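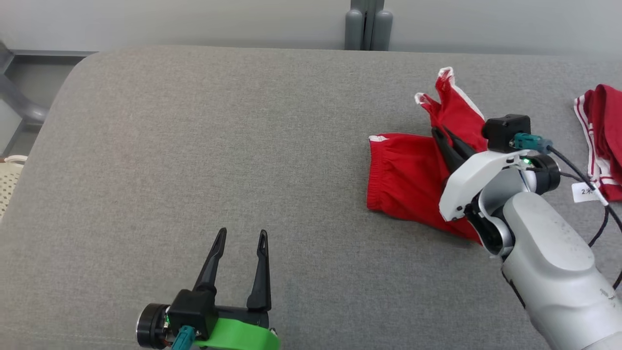
4. Where clothes wait

4.1 The resting place as a household habit

Most studies of clothing care begin at the washing machine. We wanted to start earlier, with the hours or days a garment spends between being taken off and being either worn again or washed. Our diaries turned out to be full of this in-between time, and reading them was one of the real pleasures of the project. People who had told us in the first interview that they "just put things away" went on to write whole paragraphs about the back of a chair.

The 49 households that kept diaries were spread over three neighborhoods, Duvwood, Mulligan and Giler, all within the city of Zadunis. Together they logged 561 entries in which a garment was neither on a body nor in a closet, drawer or hamper. We call these waiting entries. Of these, 277 named a piece of upholstered furniture as the resting place: a sofa, an armchair, a padded bench, the end of a bed with a cushioned footboard. Beds themselves were coded separately, as were hooks, doorknobs, floors and exercise equipment.

We had expected hooks to do much better. Several homes in Mulligan have a row of them right inside the front door, put in by the builder, and residents spoke of them fondly. Yet the diaries show the hooks filling up early in the cold season with coats and staying full, and by January the sweaters and shirts had moved to the nearest soft seat (what one Mulligan resident called "the second closet, the one you sit on").

4.2 Folded, draped, dropped

Meifang Shao coded each waiting entry for how the garment had been left, using the diarist's own words wherever possible. Three codes covered nearly everything: folded, draped and dropped. The last takes in "tossed," "flung," "in a ball" and the wonderful "let go of." Figure 3 shows the kind of surface and the kind of garment state that the dropped code refers to. A second coder worked through the entries without seeing the first set of codes, and the disagreements clustered around one word, "laid," which some diarists used for a careful smoothing out and others for anything short of throwing. We went back to those diarists and asked. Their answers were so particular to each home that we kept "laid" as a note alongside the main code and left the three codes alone.

What excites us most is how closely the code tracks what happened next. Folded garments were usually worn again. Dropped garments usually went to the wash, even when the diarist had written that they were clean. Draped garments split both ways, and these are the entries where people argued with themselves on paper: a work shirt worn for one short meeting, a team jersey worn to watch a game on television, a cardigan that "only went to the store." The way a person lets go of a garment seems to carry a small decision about it, made quickly and often forgotten by the next morning.

Figure 3. Crumpled red garment on a gray upholstered surface.

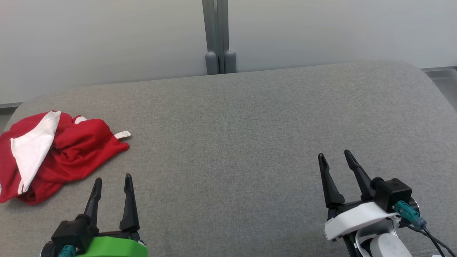

Does a garment that has been dropped get washed sooner than it needs to be? In our diaries it often does, and the reason people gave most often was wrinkling, with odor and stains well behind.

This matters for anyone who estimates household laundry from the number of wears. A wear count assumes that a garment reaches the hamper after it has been worn enough times to need washing. Our diarists describe another route, in which a shirt spends a night in a heap, looks tired the next day and is washed for its looks. Families in Giler, where the apartments are smallest and the sofa is also the dining seat, described clearing the furniture before a meal by carrying everything on it to the machine in one trip. Clean and worn pieces went in together.

We asked those families whether a basket beside the sofa would change anything. Two of them already had one. It held blankets.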